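# Galerie : les chaussures du vestiaire de Balledance

Page mise à jour le 8 mai.

Balledance prête des chaussures aux élèves qui débutent et aux troupes de passage. Le fonds compte 280 paires, rangées dans la petite salle du premier étage, côté cour. Cette page présente le travail courant sur ces chaussures : le tri, le nettoyage, les semelles, les lacets, le rangement. Les textes sont de Florencia Olivares, qui s'occupe du vestiaire, avec des ajouts de Maarten Van Leeuwen pour tout ce qui touche aux réparations.

## L'arrivée et le tri

**Le retour des prêts.** Les chaussures reviennent par sacs, le plus souvent à la fin d'un stage. Chaque paire est attachée par les lacets avant d'être posée à l'entrée de la salle. Une chaussure seule va sur l'étagère du bas et y reste jusqu'au retour de l'autre.

**Les étiquettes de prêt.** Un carton par paire, avec la pointure, le nom de l'emprunteur et la date de sortie. Le carton est noué au premier œillet. Nous avons essayé les autocollants sous la languette, ils se décollaient.

**Le tri par usage.** Quatre groupes : les chaussures de scène, les chaussures de répétition, les baskets de ville qui servent aux ateliers pour débutants, et celles qui ne sortent plus. Le dernier groupe sert de réserve de pièces.

**Les pointures.** Du 33 au 46. Les grandes pointures manquent toujours au mois de février, pendant le stage d'hiver, et il faut alors en demander à la salle de Sulby, qui en a davantage que nous.

## Le nettoyage

**Le dessus.** Brosse souple à sec, puis chiffon humide. Les toiles noires se nettoient à l'eau claire. Le savon laisse des traces blanches le long des coutures, surtout quand le fil est clair, et il faut ensuite tout reprendre à la brosse.

**Les bords blancs.** C'est la partie la plus longue. Une gomme pour les marques noires, un chiffon avec un peu de savon doux pour le reste. Les bords qui ont jauni ne redeviennent pas blancs et nous ne cherchons plus à les rattraper.

**Le dessous.** Les chaussures se retournent sur la table, semelle en l'air. On commence par la pointe et on remonte vers le talon, toujours dans le même sens, pour que la poussière tombe du même côté. Les semelles lisses se font en un passage. Les semelles à relief demandent plus de patience, surtout lorsque le caoutchouc est strié près du bord et porte des barres épaisses au milieu.
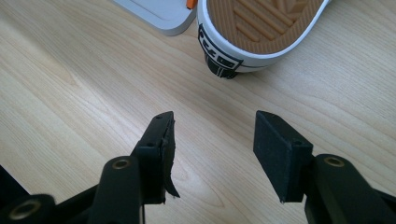 Pour les stries fines, une vieille brosse à dents suffit. Les creux entre les barres se nettoient avec un bâtonnet de bois, jamais avec une pointe de métal, qui entaille le caoutchouc. Maarten passe ensuite le pouce sur toute la longueur pour sentir les petits cailloux restés coincés. Un seul gravier peut rayer le parquet de la grande salle d'un bout à l'autre, et la dernière rénovation du sol est encore dans toutes les mémoires.

**Le séchage.** Debout contre le mur, pointe en bas, à distance du radiateur. Compter une nuit. Les paires rangées trop tôt sentent le renfermé et il faut les ressortir.

## Les semelles et les réparations

**Caoutchouc brun, caoutchouc blanc.** Les semelles couleur caramel marquent peu le sol et restent présentables longtemps. Les semelles blanches sont plus jolies sur scène mais se salissent dès la première répétition. Pour les ateliers, nous préférons les brunes.

**Le contrôle de l'usure.** On regarde d'abord la pointe, puis l'extérieur du talon. Quand le relief a disparu à un endroit, la paire passe en répétition seulement. Quand il a disparu partout, elle rejoint la réserve de pièces.

**Les décollements.** Le bord se décolle presque toujours au pli, là où le pied se plie. Maarten ouvre un peu la fente, nettoie, met la colle des deux côtés, attend, puis serre avec une sangle. La colle en tube de chez Cillano tient bien sur la toile. Sur le cuir, il en utilise une autre, plus épaisse, qu'il garde dans sa propre boîte et qu'il vaut mieux lui demander.

**Les marques sur le bord.** Certaines baskets portent une étiquette ou un petit rectangle imprimé sur le caoutchouc. Nous n'y touchons pas, même abîmé. Pour la scène, on le couvre avec un morceau de ruban mat quand le costumier le demande, et on retire le ruban le soir même. Laissé plus longtemps, il emporte l'encre.

**Les coutures.** Un fil qui dépasse se coupe court, il ne se tire pas. Une couture ouverte sur plus d'un doigt part chez le cordonnier.

## Les lacets et les petites pièces

**Les lacets.** Ils sont lavés à part, dans un filet fermé, et remis une fois secs. Une boîte pour les noirs, une boîte pour les blancs, une troisième pour les autres couleurs. Les lacets dont l'embout est parti sont réparés avec un peu de ruban adhésif serré.

**Les semelles intérieures.** Elles sortent à chaque retour. Celles qui sont collées restent en place et sont essuyées. Nous en avons commandé 40 paires neuves l'hiver dernier, de tailles différentes, à découper aux ciseaux en suivant l'ancienne.

**Les bacs.** De petits bacs servent à poser ce qui ne doit pas rouler par terre : œillets, embouts, morceaux de craie. Ils se vident en fin de séance. Merci de ne pas y laisser de lames.

## Le rangement

**Les étagères.** Les pointures vont de gauche à droite, les usages de haut en bas. Les paires de scène sont en haut, dans leurs boîtes, avec la pointure écrite au feutre sur le petit côté. Les baskets sont sans boîte, talons vers l'extérieur.

**Les prêts longs.** La troupe Bravo garde ses paires pour toute la saison. Leur place reste libre sur l'étagère, avec un carton à leur nom. Il ne faut pas la remplir, même quand on manque d'espace, sans quoi le retour de juin devient très compliqué.

**Le cahier.** Chaque sortie et chaque retour y sont notés à la main. Le cahier actuel a dépassé les 1 000 lignes et le suivant est déjà dans le tiroir. Les colonnes sont les mêmes, avec une de plus pour l'état des semelles, que Maarten réclamait.

**La table.** Elle doit être essuyée et dégagée en partant. Les chaussures en cours de nettoyage peuvent y rester jusqu'au lendemain à condition de laisser un mot avec son prénom.

## Pour emprunter ou donner

Les demandes de prêt se font au vestiaire, avant les cours, auprès de Florencia Olivares. Indiquer la pointure, l'usage prévu et la durée. Pour un groupe, apporter la liste complète des pointures, une ligne par personne.

Nous acceptons les dons de baskets en toile et de chaussures de danse, par paires entières et avec leurs lacets si possible. Les semelles noires qui marquent le parquet ne peuvent pas être reprises. En cas de doute, frotter la semelle sur une feuille de papier blanc : si elle laisse un trait, la paire ne convient pas pour la grande salle.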